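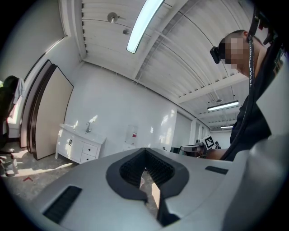 Keroncombe Growers Forum > Flowers > Sweet peas
Thread: Cordon or let them ramble?

cordon_ketill wrote:
I've grown sweet peas up a wigwam for years and been perfectly happy, then last summer I tried half a row as cordons and I'm completely hooked. Single stem, one cane each, every side shoot and tendril nipped out, tied in as they climb. The stems came up long and straight with big frilly flowers right to the top, and the scent when you walked past in the evening was unbelievable! Bendico did best for me, a creamy pink with a darker edge. I had four blooms on a stem for weeks.

Is anyone else doing it this way, and have I gone mad in planning to do the whole row next year?
Ketill

unaduggan wrote:
Not mad, but you'll need to love string. I did cordons for seven years when I was showing and I was out there every evening with a pocketful of ties. Gorgeous flowers, no argument. What I missed was armfuls of them. Cordons give you a beautiful vase, and a wigwam gives you a vase in every room plus one for next door.

These days I do the wigwam and pick like a woman possessed. Shorter stems, but who's measuring?

cordon_ketill wrote:
Ha, I'm measuring! Longest was 17 inches.

DzifaA wrote:
Ooh, lovely thread. I'm in my second year and still at the sowing stage, so can I sneak a basic one in? Last time I put everything in one go in spring and the plants were thin little things that gave up in July. I've got a cold frame this time and a packet of Bendico and a packet of Clirkis (the deep maroon one, I couldn't resist it).
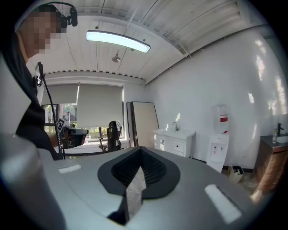
When should I sow them if I've got a cold frame? October or early November is best, because the seedlings make good roots over winter and get away much faster in spring.

That's what the leaflet with the seeds told me, anyway, and then my neighbour said autumn sowing is a waste of time as the mice get them all. Who's right?
Dzifa

adom_a wrote:
The leaflet, and a bit your neighbour. Mice adore them. I lost a whole tray one winter, every single seed dug out and the husks left on top as a thank you note. I lay fine wire mesh over the pots until the shoots are up and have had no trouble with them since.

Use deep pots, root trainers or cardboard tubes, they hate being cramped. Pinch out above the second pair of leaves. And don't coddle them! Open the frame on every mild day or they go soft and leggy.

unaduggan wrote:
Agree with all of that except pinching autumn sowings. I leave mine alone and they branch from the base by themselves. Pinch the spring ones by all means.

adom_a wrote:
Mine sit and sulk if I leave them, Úna. Maybe it's our wind. Dzifa, try half and half and report back, I'd love to know.

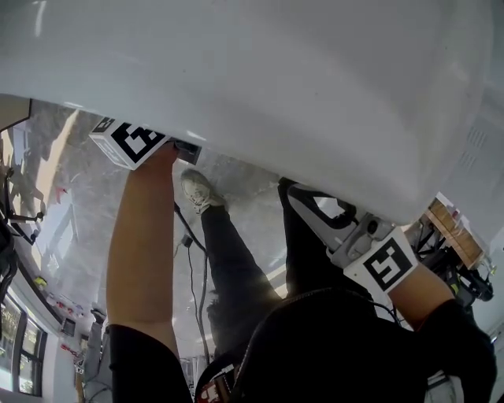

Forgot to say, soaking. People will tell you to soak the seed overnight or chip it with a knife. I've stopped doing either. Damp compost and a bit of patience has worked just as well, and soaked ones sometimes rot on me. The dark ones like Clirkis can be slower, so give them longer before you start poking about.
Adom

LokyiuK wrote:
I have to stick up for soaking! I raise almost 2000 plants for the spring sale and I soak the lot in lukewarm water. Whatever has swollen by morning gets sown, and whatever hasn't gets a tiny nick opposite the eye. I'd never get them all up together otherwise. For one packet on a windowsill, fair enough, do as Adom says.

Back to Ketill's question, there is a middle way. Old Mr Tse on our plots grew his up netting at 10 inches apart, took out the side shoots until midsummer and then let them go. We still call it a Tse row. You get the long stems early on and a great billowing mess of colour after. I do it every year and it makes me so happy.

cordon_ketill wrote:
Oh, I like the sound of that. Do you take the tendrils off as well?

LokyiuK wrote:
Only while I'm taking the side shoots. After that they can hang on to whatever they like.

unaduggan wrote:
Now you've got me tempted, and I'd sworn off side shoots for life. What mesh size is the netting?

LokyiuK wrote:
Ordinary pea netting, nothing fancy. Get it really tight at the top or the whole lot sags in the first summer storm. And water at the roots in the evening, they drop their buds if they go thirsty.

DzifaA wrote:
Thank you all so much! Half pinched, half not, mesh over the top, Clirkis given extra time. Off to find some cardboard tubes — I knew I was saving them for something.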